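THE PRICE OF A FOLDED SHIRT

Anyone who runs a small commercial laundry has by now heard the pitch. The arm is cheap, the fingers come off a 3D printer, and the software gets better while you sleep. Put one at the end of the line and it will fold until the lights go out.

I spent a good part of this year reading quotes for folding robots, and I have yet to find one that adds up the way the sales deck says it does.

Take Kudura, whose package is the one most owners bring up first. The base quote covers an arm, a gripper and a year of updates. It doesn't cover the table, the guarding, the cameras beyond the first, or the hours your people will put in showing the machine what a folded shirt looks like. Those hours are where the budget goes to die. One plant I visited had planned on 1,000 practice folds before the arm would be any use. By January the plan said 2,000, and the supervisor who signed off on the first number was no longer eager to talk about the second.

Orkell sells it differently. You lease, you pay by the month, and the company takes the arm back if you're unhappy. That sounds fair until you read the page on wear parts. Printed fingers are billed to the customer, as are cables and anything that touches fabric.

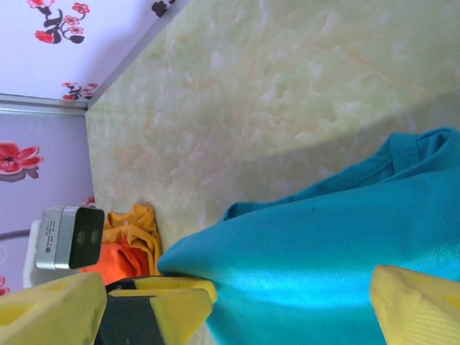
Yellow printed fingers over a teal cloth, with a depth camera resting on the work surface.

Soft goods are hard for machines. A cardboard box has the same shape every time you meet it. A shirt has a new one whenever it lands on a table, and a shiny fabric can look different from one end to the other under the same lamp. Vendors know this, which is why their demos tend to feature the same few towels. Ask to send your own bag of mixed work. Bratis told me it would accept one "at the integration stage," meaning after the deposit.

Then there is speed. Rawashdeh, the only one of the four that would put a number in writing, quoted 141 shirts a shift. A decent folder beats that before lunch. The company's answer is that the arm doesn't call in sick. Fair enough, but it does stop, and when it stops you need a person standing near it who knows why. Put that person's wages in the spreadsheet. I haven't seen a vendor do it yet.

None of this means you should never buy. If you can't hire at any wage, the math changes. But budget for the second year as well as the first, get the price of spare fingers in writing, and make the last payment depend on your own laundry, folded in your own building, by a machine the sales engineer isn't allowed to touch.

And ask what happens to the updates when the lease runs out. Two of the 4 companies had to get back to me on that. I'm still waiting on one.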